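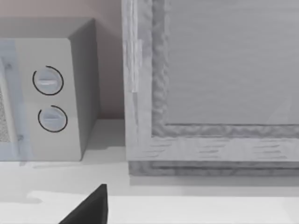 15th November. Project Treltum, kitchen chores in simulation. Entry by Nicanor Esquivel. The purpose of this entry is to record where we stand on the question put to us by Markomport in September, namely whether a machine can be trusted with ordinary clearing-up in a home kitchen. Appliance controls remain the weakest item. The two dials on the microwave are set one above the other, each with a raised grip bar, and the policy must select the correct one before any turning is attempted. Of 368 dial trials logged to date, 142 were scored as passes. We do not consider this adequate.

Clearance checks are to be repeated with the Talukder settings. Large items with curved sides continue to give poor distance estimates, and the planner stops early.

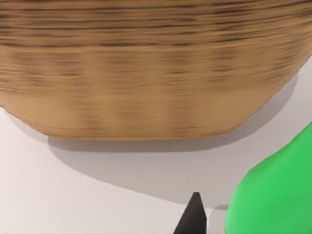 Basket and gripper fingertip, close view.

The shadow under the basket should be kept in the next set. Taslow has proposed flat lighting for all runs – I have asked that this be deferred until both conditions can be compared on the same 20 starting positions.

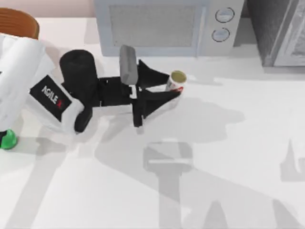

Grasping of small goods is the most advanced part of the work. The approach from the side is now the default for short cylinders such as the can, with the fingers open on either side of it before closing. The microwave directly behind leaves little room for overshoot, and the approach speed is to stay at its present value. Placement on a shelf has not been tested.

Position for the reply to Markomport: picking up, nearly; operating appliances, no. Dial trials resume with the revised grip angle. Log files are in the Treltum folder, run 323 onward.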